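Search the archive
Enter keywords
Go

Re: Arm budget for next year
Posted December 1, 2022, by list member, Tustcombe bench group
2 min read

On the second arm, I would still hold off until July. The quote from Juntunen is good for 90 days, and they have told me by phone that they will reissue it at the same price if we ask before it runs out. The mount is the part that can't wait. Lead time on that is long and we need it whichever arm we end up with.

> We have 2,283 left in the equipment line after the curtain and
> the stands. Can we put all of it toward a second arm, and get by
> with the fingers we have? Also, does the tool case task need
> anything new, or can it run on what is already on the bench?
> I need to send Lemden something by the end of the month.

To take the money first: 2,283 does not buy an arm. It covers a deposit with Juntunen and leaves us nothing for spares, and I don't want to start the year that way. We went through more fingers than planned this year, and every time we ran out the bench sat idle while we waited on shipping.

What I would send Lemden is this:

- spare gripper fingers from Kilon, 2 sets
- one replacement cable for the arm, same length as the current one
- the table mount
- whatever remains, carried over to July

Kilon will sell fingers singly but the price per set is better. They want the part number from the old invoice, not the one in their new catalog. I have the invoice if you can't find yours.

On the tool case, it can run on what we have. The case is the molded kind where each tool has its own recess, so the work is mostly getting a finger down beside a tool without catching the rim. The hammer and the tape measure are the ones I would plan around. The utility knife should stay closed for all of it, and I'd like that written into the task sheet before anyone else takes a shift. A second case would be handy but can come out of the small purchases line.

I had put 26 hours of bench time against this task in the draft plan. If the second arm slips to July, please keep that number as it is and take the hours out of the two-arm work instead. Lemden will ask why the totals don't match the old sheet, so it would help to note the change in the comments column.

One more item on the quote. Juntunen lists installation as a separate line and we don't need it. Ask them to strike it before you forward anything. Last time it stayed in and we had to request a credit.
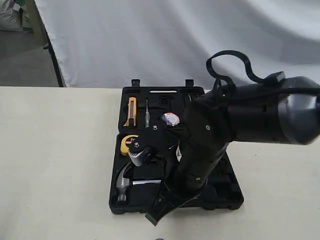 The service plan is also optional in the first year. I would leave it off and look at it again when the arm is ordered. If you send me the draft for Lemden I can check the part numbers against the invoice before it goes out.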